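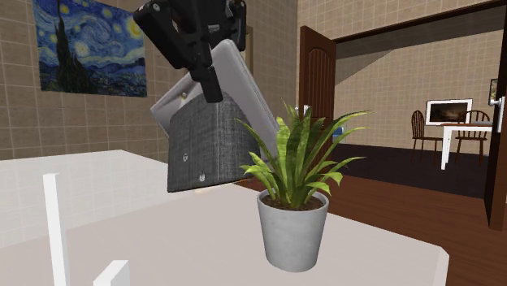
Woltano, a robotics software company, today released the results of a study on training robot grippers entirely in simulation before they handle real objects. The study looked at one narrow problem: how a robot keeps hold of an object when the room behind it is full of detail that has nothing to do with the job. The simulated rooms used in the work are furnished accordingly. A plant with long pointed leaves stands on the tabletop near the gripper, a print of The Starry Night hangs on a tiled wall, and an open door shows a second room with a table and chairs. None of these has any part in the task, and the control software has to learn to ignore them.

The method, called Prandum, changes the background and the task separately during training. In most simulated training, the room, the lighting and the object are all shuffled together at the start of each attempt. Prandum keeps the object and the gripper motion fixed for a series of attempts and changes only what surrounds them. It then does the reverse, holding the room still while the object changes.

The company said software trained this way dropped objects less often in rooms it had not seen before than software trained with everything shuffled at once. Both versions were given the same amount of training time and the same set of objects.

"We wanted to know whether the software was looking at the object or at the room," said Sajib Gazi, who led the study. "When you change both at the same time you can't tell. A policy can do well in training because it has learned that a certain door is always on the right. Then you move it to a room with no door and it closes the gripper in the wrong place."

Training used 400 simulated rooms. Another 47 rooms were kept back and used only for testing. The test rooms had different wall finishes, furniture and wall pictures from the training rooms, and the plants and other tabletop items were placed in different positions. The robot model, including the shape of the gripper and the limits on its joints, stayed the same throughout.

The largest gains came in rooms where a leafy plant or similar item overlapped part of the held object in the camera view. Thin leaves are hard for vision software because they break up the outline of whatever is behind them. The gains were smaller in plain rooms, where both versions already performed well.

Prandum did not help with every kind of object. Items that combine a stiff part with a soft or woven one remained difficult. The simulator treats cloth in a simplified way, and the researchers found that a grip which looked secure in one attempt could slip in the next after a small change in the angle of approach. The report includes these failures along with the other results.

"The fabric cases are the weak part of this work and we have said so in the report," said Kiều Bùi, who built the simulated rooms and ran the tests. "Changing the background does nothing for you if the contact between the fingertip and the object is modeled badly. That is a separate problem and we are working on it now."

A small trial on physical hardware was carried out at Woltano's workshop in Droturow. The software was moved to 2 robot arms with no further training and asked to pick up and hold a set of rigid household items. The company said the ranking of the two training methods was the same as in simulation, although both versions did worse on the real arms. It described the trial as too small to support firm conclusions and plans a longer one beginning in April.

The study also reports on computing cost. Holding the room fixed for a series of attempts meant that wall, floor and furniture surfaces did not have to be reloaded each time, which offset part of the added work of running the two stages separately. Training took 5 days on the company's own machines.

The full report, the room files and the test scripts are available on request to universities and other research groups. The robot model is supplied with the files. The software used on the physical arms is not part of the release.

About Woltano

Woltano develops training and testing software for robot arms used in light handling work. Its simulation tools are sold under the Mridha name. Prandum is a research project and is not currently offered as a product.

Media contact: Woltano Press Office, Droturow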